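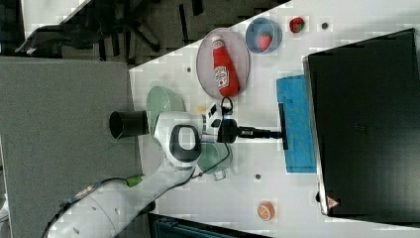
Sternasville Extends Summer Lunch Program to Duvside

The Sternasville Parks and Meals Office will extend its summer lunch program to the Duvside neighborhood beginning in July, the office announced this week. Lunches will be served at the Gethin Street Hall from 11:30 a.m. to 1 p.m. on weekdays until the start of the school year.

The program is open to all children and teenagers up to the age of 18. Families do not need to register, and no proof of income or address will be requested. Adults who accompany a child may purchase a meal at the hall for the same price charged at the city's existing sites.

Mared Cadwaladr, director of the office, said the decision followed a review of attendance at last summer's sites. The program served 2,986 lunches over the season, and many of the families who used it traveled from Duvside by bus.

"A parent with two small children should not have to change buses to reach a free lunch," Cadwaladr said. "The hall has a working kitchen and a shaded yard, and most of the neighborhood can walk to it."

The Duvside site will be able to seat 600 children a week. Meals will be prepared each morning at the central kitchen on Orchard Road and delivered to the hall by van. Menus will rotate every two weeks and will include a hot dish, a vegetable, fresh fruit and milk. A meatless choice will be offered every day. Parents of children with food allergies are asked to speak with site staff on their first visit - a short form will be kept on hand so that the information does not have to be given again.

Storkia, the regional grocery distributor, has agreed to supply fruit and bread to all sites through the end of the season. The city will pay for staff, transport and kitchen costs from the existing parks budget.

The office is also hiring 23 seasonal workers for the program. Positions include kitchen aides, drivers and site leaders. Applicants must be at least 16 years old, and drivers must hold a valid license. Applications may be picked up at the front desk of the Parks and Meals Office or at any branch of the city library.

Rhun Morgan, who will manage the Duvside site, said the hall will remain open for one hour after lunch for reading and board games. Children under eight must be accompanied by an adult or an older brother or sister during that time.

The Gethin Street Hall is accessible by wheelchair through the yard entrance. Street parking near the hall is limited, and visitors arriving by car are asked to use the lot behind the library.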